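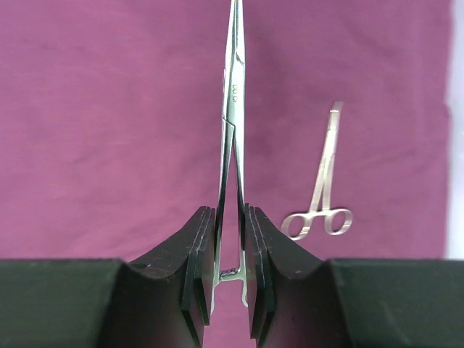
Figure 2. Long, slender steel instrument held upright, jaws uppermost. A small engraved mark sits above the joint.

3. The cloth, the basket and the bench

3.1 Why I ended up writing about a cloth

When Hilkka Manninen and I planned the observations at the Saarinen teaching clinic, the cloth wasn't on our list at all. We had the instruments, we had the trays, we had a form for the sorting errors, and we assumed that whatever lay underneath was just, well, underneath. Then we sat through the first morning and heard the trainees talk about it constantly. "I can't see the end of it on this." "Pull it flat, would you?" "Can we have the blue one back?" By lunch I had added a column to the form headed CLOTH, and that column is where most of this section comes from.

The work itself is simple to describe. A trainee takes instruments one at a time from a mesh basket, lays each on the cloth, looks it over, says what it is, and puts it either back in the basket or to one side for a second look. We watched 21 trainees do this across 132 turns at the bench. A turn ended when the trainee said it had ended, which sounds loose and was (see 3.4 for the turns I had to argue about with Hilkka).

3.2 Seeing steel

Polished steel is hard to look at. It borrows whatever is near it, so on a purple cloth you get a purple instrument, or at least a purple side to one. Figure 2 shows this pretty well: the left shank is bright along its outer edge and the right one is darker and has picked up the color behind it. The thin triangle of magenta between the shanks is the part I find most useful, though. Several trainees told us they judged whether a pair of shanks was sitting true by the shape of that gap, and a strong color makes the gap pop right out. On the white bench top they mostly had to lift the thing toward the lamp.

So there's a trade. A saturated cloth helps you with outlines and gaps and gets in your way with surfaces. Trainees looking for a bent tip liked purple. Trainees looking for spots or film on the metal complained about it, and a few of them carried the instrument over to the window, which our form had no box for.

The engraved marks were their own headache. They're tiny, they run along the length of the steel, and at any normal working distance they blur. Look at the one in Figure 2 and try to tell me with a straight face what it says! I've gone back and forth on it and I still wouldn't put it in a table. We had planned to log every mark and match it against the Miratier tray list, and we dropped that after the second day. If a trainee read a mark out loud we wrote down what they said, and that was it.

Naming went better than reading. The crossbar between the shanks in Figure 2 looks like the ratchet or locking part of a hemostat or a needle holder, and that "or" gave our trainees real trouble. Seen from the handle end, the two are easy to mix up. The people who got them right tended to go straight to the jaws and leave the handles alone. Lertchai Mahawong, who taught the group, had been telling them to do that since October, and I'm happy to report it had sunk in with most of them.

3.3 The state of the cloth

I hadn't expected wear to matter, and I'm still not sure how much it does. But look closely at the surface.

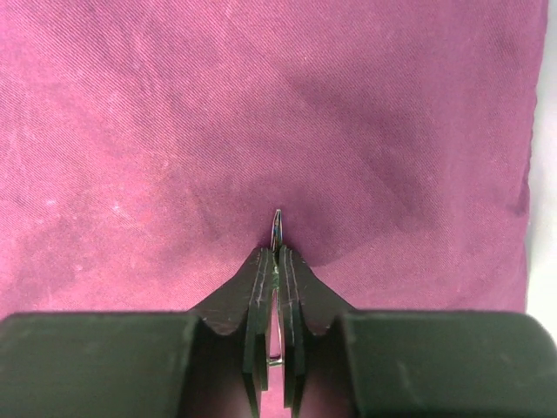

Figure 3. Surface of the cloth, showing the diagonal twill, pale marks toward the left and the edge of the fabric at the right.

Two things in Figure 3 kept coming up in my notes. One is the pale blotches and scuff marks. They're faint, and you stop noticing them after a while, but a small whitish speck on a cloth is exactly the size of thing a trainee is being asked to look for on an instrument. In five of the turns somebody stopped, put the instrument down, and rubbed at the cloth with a thumb. I coded those as interruptions. Hilkka wanted them coded as inspection, on the grounds that the person was inspecting, just the wrong object, and I think on reflection she had a point – we left my code in and added hers as a note.

The other is shadow. The color runs from fairly pink on one side to a deep plum where the shade falls, and that's a single piece of fabric. Anybody picking a cloth by its color from a catalog (we used the Dandutora one) should keep in mind that the color you pick is only the color you get in the well-lit part. Toward the darker side of the bench our trainees took longer over dark-looking joints, going by my stopwatch, although I wouldn't hang much on it given how I was holding the stopwatch.

I should also mention the weave. Fine diagonal lines are nice for lining things up, and one trainee laid everything parallel to the twill without being told to. Her rows were lovely. They were also crooked relative to the bench, and the next person in the rotation straightened the lot before starting.

3.4 Where the basket goes

Nothing in the written procedure says where the basket should stand. It says "within reach." In practice it went to the left for nearly everybody, partly on the cloth, and it was hardly ever square to anything.
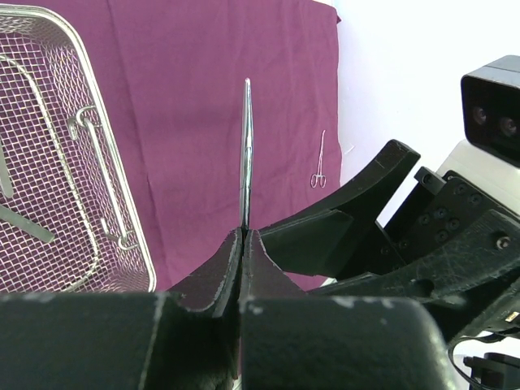 318

The slant in Figure 4 is typical. With the basket at an angle its long wall makes a sort of fence down the cloth, and the open area to the right becomes the place where you look at things. I like this arrangement and I use it myself now. The flat pieces stay inside, the slender instrument gets the middle, and the white bench top is still there at the far side if you want a plain ground for a second look.

What I like less is the mesh. You can see the purple straight through it, and a fine grid over a strong color is about the worst background I can think of for anything thin. The sloping wall is harder on the eye than the floor, as the squares crowd together there. Missed items in our turns were nearly always thin ones lying along a wall or tucked beside the wire handle. The heavier rod that follows the floor of the basket hides things too.

Then there's the crease. A long fold ran down the left part of the cloth, right beside the basket, and moving the basket tends to push up another one. Small tips catch in a fold, and instruments roll toward it. We asked for the cloth to be smoothed between turns, and for the Rolosix rotation, which had more elbow room, people did it. The others smoothed the middle and left the side by the basket alone.

Loose threads got a line on the form as well. There's a faint strand lying on the white just past the edge of the cloth in Figure 4, and on the white it's so thin that I missed it the first time I went through the pictures. I can't say where it came from. Our form had lint down as present or absent, and I'd now want a third box for "present, off the cloth," which would have settled most of the turns Hilkka and I scored differently.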